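Workshop notes: cleaning out and reusing an old desktop PC

Updated August 3, 2020

Quick list, typed up between jobs. Most of it is about dust, screws and not losing things. Skip to whatever bit you need.

Before you open it

Shut it down properly, switch off at the back, pull the cord. Then hold the power button in for a few seconds. Fans might twitch. Fine.

Take the thing out of the room with the carpet. Garage, porch, kitchen floor if you have to. Old desktops hold a shocking amount of fluff and it goes everywhere once you start blowing.

Phone pictures of every cable before you touch it. Front panel wires especially, the tiny ones for the power switch and the lights. You will not remember. I have the manual for mine from the Hikbridge shop that built it and the diagram is still wrong.

Copy off anything you want to keep. Do that first, days before if you can. Drives pick their moment.

Screws

Muffin tin. Best screw tray there is. One cup per stage: side panel, drives, power supply, cards. Work round the tin clockwise and go back the other way when you close up.

There are 2 common thread sizes in a PC case, coarse and fine, and they look the same until you strip one. If it won't go in with your fingers for the first couple of turns, stop. Wrong screw.

Lost one inside? Don't tip and shake. Flashlight, then a bit of masking tape rolled sticky side out on the end of a chopstick. Magnet on a stick works too but keep it away from old hard drives, I still don't like it near them.

Lay it flat

Work with the case on its side, panel off, open side up. Much easier on the neck, and heavy cards aren't hanging by one screw while you fumble. Solid table, decent height. Mine is 38 inches and I wish I'd gone that high years ago, no more stooping. 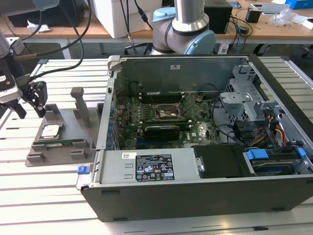 Tower on its side with the panel off. Processor out, graphics card still in.

If the processor is out, cover the socket. Plastic cap if you kept it, they're worth keeping. No fingers, no cloth, no brush, no canned air pointed straight in. Bent contacts are a whole evening gone and probaly the board as well.

Dust

Canned air, short bursts, can upright. Tip it over and you spray cold liquid on everything. Two cans for a bad one.

Hold the fan blades still with a finger or a pencil while you blow. Letting them scream round is bad for the bearings.

Soft paintbrush for corners, natural bristle, one inch. Keep it just for this and write PC on the handle or somebody will varnish with it.

Vacuum: keep it back from the board. I run the hose a foot or so away to catch what the brush lifts, that's all.

Foam filters at the front can go in warm water with a drop of dish soap. Squeeze, don't wring. Dry overnight. Really overnight, not an hour on the radiator.

Sticky brown film from a smoker's house won't blow off. Cotton swabs and rubbing alcohol on the fan blades, swap the swab a lot. For the outside of the case a damp cloth and dish soap does it. Skip the glass cleaner on painted metal, went streaky on me.

Old heat paste

If the cooler comes off, the paste has to come off too. No reusing it, even if it looks soft. Coffee filter and rubbing alcohol, no lint. Wipe in from the edges toward the middle so you aren't pushing gray goo over the side.

Cooler stuck? Twist gently, small back and forth. Don't yank straight up. A hair dryer on low for a minute beforehand helps if it's been sitting in a cold garage all winter.

New paste, pea size in the middle. I use the Nendow stuff that came with a fan kit, no complaints, any decent one is OK.

Cables

Velcro strips beat zip ties. You'll be back in there. If you must use zip ties snip them flush, the stubs will open up your knuckles.

Label both ends. Masking tape flags, pen, done. Mains cords too, the box of mystery cords in my closet got to 122 before I sorted it, and most were the same cord. Kept ten. The rest went to recycling in a feed sack.

Keep or toss

Keep: case screws, blank slot covers, spare fans that spin quietly, any short SATA cable, the little bag of standoffs.

Toss (recycle, not trash): ribbon cables, swollen anything, modems, cracked drive trays.

Power supply: don't open it, ever. Can hold a charge after it's unplugged. If it buzzes or smells, replace the whole unit and take the old one to the e-waste drop.

Coin battery on the board is usually a CR2032. If the clock keeps resetting that's your problem, couple of dollars. Tape over the dead one and keep it away from kids and dogs.

Storing one you aren't using

Side panel back on first. Mice like a warm dark box and so do spiders.

Big paper bag or an old pillowcase over it, not plastic, plastic sweats. Up off the concrete, on a shelf or a bit of 2x4. I have mine on the Mussa shelving, it's rated for 215 pounds a shelf and one tower doesn't trouble it.

Tape the bag of screws inside the panel. Not in a drawer. The drawer is where they go to die.

Tape a note on the outside too: what's missing, what worked last time, date. Saves an hour of guessing when you drag it out again in September for some kid's school machine.

Cleaning up after yourself

Damp paper towel over the table, then the floor, then sweep. Dry sweeping just moves it. Wear a dust mask if it was a bad one, and change your shirt before you sit on the couch.

Count the muffin tin. Anything left over, find out where it goes before the panel goes on.

Next page: getting label glue off shelves and jars, plus the Vernari scraper blades people keep asking about.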